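Projects > Colness > Two-Arm Bagging > Progress Report 3

Prepared by Iara Urrutia for Valentina Villalba, program manager, Dratberg

Work this period was on thin plastic bags. Both arms run one policy trained on demonstrations. Pushpa Awasthi added 486 new ones, all with fruit, and the wrist view is now used for every grasp on the plastic, where the two grippers often work close together.
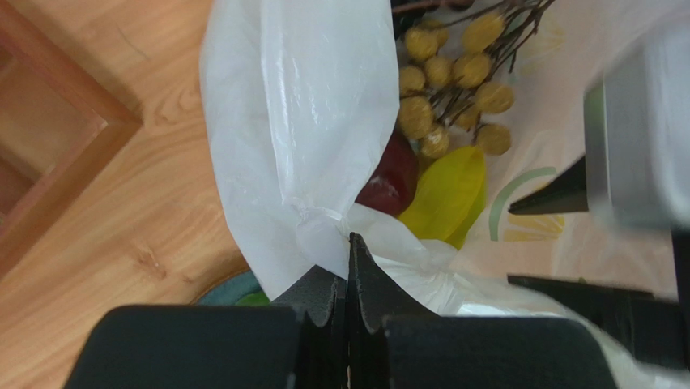
What was the main cause of failed grasps? The policy closed its fingers too early when the plastic was shiny or creased, and most of those errors went away once the wrist view was added.

On the bagging task, success is now 57 percent, measured on bags the policy had not seen. We had hoped for more by this point. Nélida Troncoso is relabeling the early demonstrations, which mixed different ways of holding the rim.
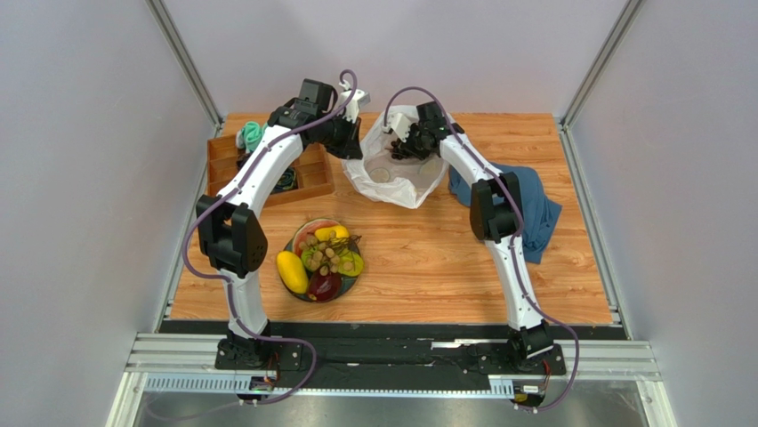

The policy still does better with single fruits than with bunches. Stems catch on the rim, and the second arm is slow to let go - this costs us more time than dropped items do.

Spending is on plan. We ask to move $4000 from travel to spare fingers and cables. The next report is due in March.

Contact: Iara Urrutia, Colness project office | Back to top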